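Association des commerçants et riverains du centre de Tumance
Compte rendu de la réunion du 28 décembre 2022

Temps de lecture : 2 minutes

Séance ouverte dans la salle du rez-de-chaussée de l'ancienne poste. Présidence : Naa Abubakari. Le compte rendu de la réunion précédente est adopté sans modification.

1. Marché du samedi matin

La mairie a confirmé par courrier le transfert du marché de la place Undmont vers la rue Hevside pendant les travaux de canalisation. Le transfert prendra effet en janvier. La place sera rendue par moitiés, le côté fontaine en premier. Les emplacements des abonnés sont conservés, avec une largeur réduite pour les primeurs et le poissonnier. Les passagers seront placés le matin même, dans l'ordre d'arrivée.

Plusieurs membres regrettent que le plan n'ait pas été transmis avant les fêtes. Le bureau demandera un exemplaire papier à afficher chez les commerçants qui l'acceptent. L'accès des livraisons rue Hevside reste à préciser : la mairie propose une fermeture dès le déballage, la boulangerie et la pharmacie demandent un passage maintenu jusqu'à l'ouverture des étals. Point à reprendre avec le service voirie.

2. Stationnement

Le parking Ung restera gratuit pendant les deux premières heures. La demande porte sur un fléchage depuis la route départementale, l'entrée actuelle étant peu visible pour qui vient de l'extérieur. La mairie indique que les panneaux provisoires sont en stock et que la pose dépend du planning des équipes techniques.
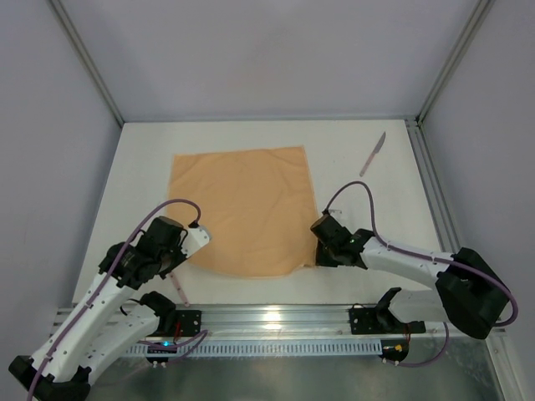

Naa Abubakari rappelle que le fléchage avait déjà été promis lors des travaux de la gare et qu'il avait été posé après la fin du chantier. Elle souhaite une date écrite avant le premier samedi rue Hevside, faute de quoi le bureau imprimera ses propres affiches. La proposition est retenue.

La question des arrêts minute devant l'école est évoquée. Elle ne relève pas de l'association et sera transmise aux parents d'élèves.

3. Comptes et subvention

Solde présenté en séance, sans observation. La subvention municipale de 500 euros a été versée. L'animation de fin d'année a coûté 300 euros, location de la sonorisation comprise. Le reliquat est affecté aux affiches et au renouvellement de l'assurance.

Une hausse de la cotisation est proposée. Après discussion, les membres préfèrent attendre de connaître l'effet du déplacement du marché sur les ventes. Vote : 11 voix pour le maintien du tarif actuel, 2 contre. Le tarif est maintenu.

4. Éclairage de la rue Hevside

Deux lampadaires sont en panne côté impasse. Le signalement a été fait en mairie, sans réponse à ce jour. Les commerçants qui ferment tard demandent que la réparation soit faite avant l'arrivée du marché – le déballage commence de nuit en hiver. Un nouveau courrier partira cette semaine avec le relevé des numéros de poteaux.

5. Questions diverses

Les guirlandes seront déposées courant janvier par les services municipaux. Les commerçants qui ont prêté une prise peuvent débrancher dès maintenant.

La libraire signale des cartons laissés devant sa vitrine les jours de collecte. Rappel sera fait des horaires de sortie des bacs.

L'idée d'une carte de fidélité commune est reportée à la prochaine séance. Un devis d'imprimeur est attendu – le premier reçu ne comprenait pas le tampon.

La clé de la salle est à rendre à l'accueil de la mairie. La date de la prochaine réunion sera communiquée par courriel.

Séance levée, l'ordre du jour étant épuisé.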